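LISEZMOI — pinces tenues en main, pliage de linge à domicile
Budget, liste d'achats et notes de planification

Dernière mise à jour : 2 janvier 2024
Tenu à jour par : Ghazal Nikzad

Avant de commencer

Bonjour ! Si vous avez ouvert ce dossier, c'est sans doute que vous devez commander du matériel pour le projet Cluvero, ou que vous devez défendre une ligne de dépense devant quelqu'un qui ne voit pas pourquoi il faut quatre pinces pour ranger des t-shirts. J'ai mis ici tout ce que j'aurais aimé trouver en arrivant : ce qu'on achète, ce qu'on loue, ce qu'on fabrique, et les erreurs que j'ai faites (il y en a, je les laisse, elles coûtent moins cher quand on les lit que quand on les refait).

Ce fichier accompagne le lot « chambre » du jeu de données. Pour le format des enregistrements et les scripts de lecture, voyez FORMAT.txt. Pour les consentements, voyez le dossier du même nom, et demandez-moi l'accès.

Ce que contient le lot

Des démonstrations de manipulation de vêtements chez des particuliers, faites avec une pince dans chaque main. Chaque pince porte sa caméra à très grand angle. Les tâches sont celles de la maison : étaler, plier, empiler, retourner un vêtement qui est à l'envers. Pas de bras robotisé pendant la collecte, c'est la personne qui fait tout le travail, et c'est justement ce qui rend le budget tenable.

Le lot vise 300 démonstrations. On prévoit 11 logements, et c'est le nombre de logements qui pilote tout le reste : les transports, les batteries, les jours de préparation, et ma patience.

Pourquoi chez les gens ?

On m'a posé la question à chaque réunion depuis septembre. Louer un studio et le meubler, ça paraît plus simple sur un tableur. J'ai fait le calcul avec Mirzaei, qui nous loue déjà les locaux de test, et on payait surtout du vide : une seule chambre, un seul lit, une seule lumière. Dans un vrai logement, le plan de travail est un matelas avec un couvre-lit gaufré, il y a une pile de linge contre le lit, un ventilateur posé là, une peluche dans le coin. Tout cela est gratuit pour nous et impossible à imiter correctement.
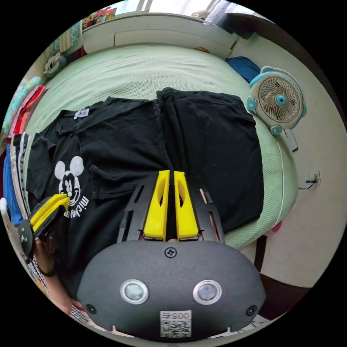
Un t-shirt noir à plat et un second vêtement noir plié, vus depuis la pince 0057.

Regardez bien cette vue avant de choisir vos vêtements d'essai. Du noir sur un couvre-lit vert pâle, le contour se lit très bien. Les plis à l'intérieur du noir, beaucoup moins ! J'avais prévu au départ d'acheter un lot de t-shirts neufs, tous unis, tous de la même taille. J'ai rayé la ligne. On travaille maintenant avec le linge du logement, et on garde une petite réserve de vêtements achetés pour les endroits où les gens préfèrent ne pas prêter les leurs (c'est leur droit et on ne discute pas).

Ce qu'on achète

Pinces à main. On les commande par paire chez Buvedham, corps assemblé, doigts non montés. 2 pinces par personne, plus une paire de secours par équipe. N'essayez pas d'économiser sur la paire de secours. Je l'ai fait une fois, pour un logement à l'autre bout de la ville, et une vis perdue nous a coûté la demi-journée et le trajet retour.

Doigts. Les jaunes, avec l'évidement ovale. On les compte comme du consommable dans le budget, pas comme de l'équipement. Ça change la ligne comptable et ça évite de faire une demande d'investissement chaque fois qu'un doigt s'use. Prévoyez large, ils prennent peu de place dans la caisse.

Autocollants QR. Un par pince, avec le numéro lisible à l'œil. Achetez-les en planche de 100, imprimés par un professionnel. Ceux de notre imprimante de bureau tenaient mal et on a passé une soirée à deviner quelle pince était laquelle. Le numéro de l'autocollant va dans la feuille de session, écrit à la main, avant la première prise.

Cartes mémoire. Deux jeux complets par équipe. Un jeu tourne, l'autre se vide. Prenez la même référence pour tout le monde, sinon quelqu'un finit toujours avec la carte lente.

Tournevis cruciformes. Oui, une ligne de budget à part entière. Un par caisse, attaché à la caisse.

Caisses de transport. Karkotico nous les découpe avec la mousse à la forme des pinces. Comptez leur délai dans votre planning, il est plus long que celui de tout le reste et j'ai appris cela un peu tard.

Ce qu'on loue

Le poste de transfert (ordinateur et disques) et la voiture. J'ai hésité pour le poste. L'achat devient plus intéressant si vous enchaînez plusieurs lots, mais avec un seul lot la location reste devant, et surtout le loueur remplace la machine quand elle tombe en panne. Si vous lisez ceci pour préparer le lot « cuisine », refaites le calcul, la réponse sera peut-être différente.

Ce qu'on n'achète pas

Des projecteurs. On prend la lumière qu'il y a. Dans les chambres on se retrouve souvent avec une fenêtre derrière la tête de lit, donc très claire en haut de l'image, et c'est comme ça. J'avais un devis pour des panneaux d'éclairage, il dort dans le dossier « refusés » si ça vous intéresse.

Une table pliante. Demandée deux fois, refusée deux fois (par moi). La personne s'installe comme elle plie d'habitude, debout ou assise, et les vêtements vont là où il y a de la place.
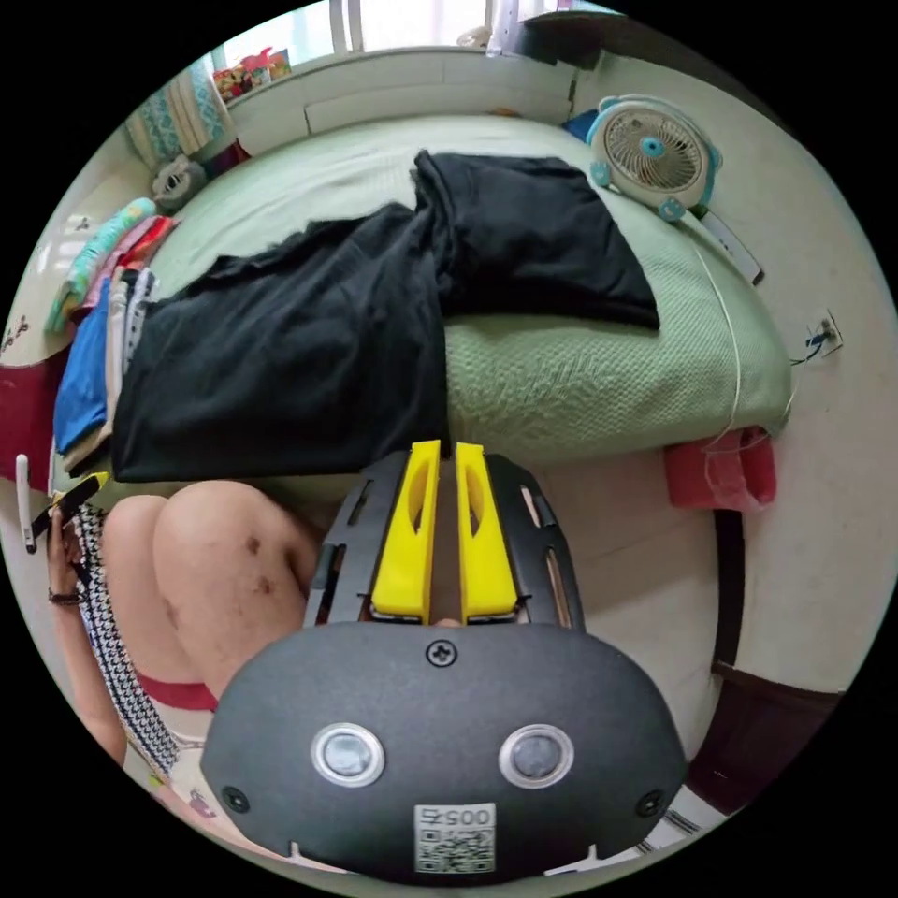 Tissu noir en tas sur le même lit ; jambes pliées à côté de la pince, main gauche tenant un objet sombre.

Je vous mets cette seconde vue pour une raison très terre à terre : elle parle de posture, donc de temps, donc d'argent. Quelqu'un qui a les genoux contre sa zone de travail n'a pas la même allonge qu'un opérateur debout devant un établi. Il y a aussi de la vie privée dedans, des genoux, un vêtement, un bracelet, un sac rose par terre. Avec un objectif aussi large on récupère toute la pièce. Budgétez la relecture des images ! Dans ma première version du tableau elle était à zéro, je pensais que ça se ferait « au passage ». Ça ne se fait jamais au passage. Il faut une personne, des heures payées, et une règle écrite sur ce qu'on garde.

Planifier une visite

Notre journée type, si ça peut servir de modèle :

Matin : arrivée, café si on nous en propose, explication du matériel, signature. On montre la caméra, on montre ce qu'elle voit, on laisse la personne ranger ce qu'elle ne veut pas voir enregistré.

Ensuite, prise en main. Ne comptez aucune démonstration utile pendant ce temps-là. Les gens serrent trop fort, lâchent trop tôt, rient beaucoup. C'est normal et c'est du temps payé comme le reste.

Puis les séries, par blocs courts, avec une vraie pause entre chaque. Une pince dans chaque main, ça fatigue les poignets plus vite qu'on ne croit. J'ai essayé moi-même un après-midi entier pour pouvoir en parler et j'ai eu du mal à ouvrir un bocal le soir.

Fin de journée : transfert sur place, vérification de quelques fichiers au hasard, effacement des cartes seulement après la deuxième copie. Cette consigne n'est pas négociable.

L'indemnité des participants se paie à la visite, pas à la démonstration. Au nombre, les gens se dépêchent et on récupère des gestes bâclés. Le service achats avait préféré l'autre formule parce qu'elle se met mieux dans un tableau, on a fini par se mettre d'accord.

Limites à connaître avant de réutiliser le budget

Les prix dans BUDGET.ods sont ceux de nos devis, hors taxes, sans remise de quantité. Je n'ai pas mis à jour la ligne transport depuis la dernière négociation.

Les salaires ne sont pas dans ce fichier. On m'a demandé pourquoi : ils sont dans celui des ressources humaines, et je préfère que ça reste ainsi.

Le lot est très orienté vêtements du haut. Si votre robot doit plier des draps-housses, il vous faudra d'autres séances, probablement deux personnes, et bon courage.

Les deux vues de ce LISEZMOI viennent du même logement. Ne vous en servez pas pour juger de la variété du lot, ouvrez plutôt le dossier des vignettes.

À faire

— redemander un devis à Buvedham pour les doigts seuls, sans le corps
— vérifier si Karkotico peut reprendre les anciennes mousses
— ajouter une colonne « relecture » par logement
— décider qui garde la clé de l'armoire pendant mes congés
— traduire la feuille de session en anglais (quelqu'un ? s'il vous plaît ?)

Questions, corrections, factures égarées : écrivez-moi directement, ou laissez un commentaire dans le tableau. Je lis les commentaires le mardi en général.

Ghazal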